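## 6. Working rules for tabletop cells

This section applies to every Gruvo arm fitted with the two-finger gripper and used on an open table. Section 5 must be finished first. A certificate on the wall does not count as finishing it.

**6.1 Before power-up**

1. Walk the full reach of the arm and clear it. Bags and mugs go on another table.
2. Press the emergency stop with the power on and the arm idle. Check that the Amer controller reports it. If the light changes but the log shows no entry, treat the stop as failed.
3. Set the speed limit to the lowest of the 2 settings. The higher one is labelled "collaborative" – a word that describes the salesman's hopes and tells you very little about your fingers.
4. Check that fixed parts, clamps and rails at the table edge are entered in the keep-out map. The Romix software will offer to find them for you. Check them by hand anyway.

> **Caution:** The force limit is a software setting. It is only as good as the last person who edited it. Read the value on screen at the start of each shift.

**6.2 Laying out the task**

Toy food is the usual choice for pick-and-place work, and it is a reasonable one. It is cheap, and dropping it does no harm. It also flatters the machine. A gripper that copes with a toy donut has shown that it can cope with a toy donut, and the result should be written down in those words. 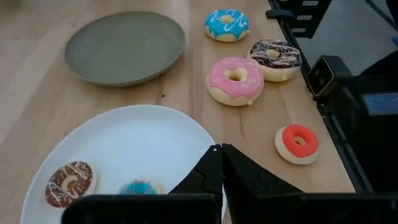
Vary the starting layout between runs. Some pieces should start on a plate and some on the bare table, with at least one pair close together. Well-spaced pieces give handsome success rates that don't survive the first untidy table.

5. Record the layout before the arm moves.
6. Run no more than 14 attempts before stopping to inspect the fingertips.
7. Log every attempt, including those where someone nudged a piece. A nudge is a failure.

**Note:** Warraich's older guide allowed nudged attempts to be left out. We have dropped that rule. Any figures gathered under it should be marked as such – even the good ones.

**6.3 Stopping and faults**

Fault 638 means the gripper closed on something it did not expect. Do not clear it from the keyboard. Go to the table, look, then reset at the controller. Two in one session end the session.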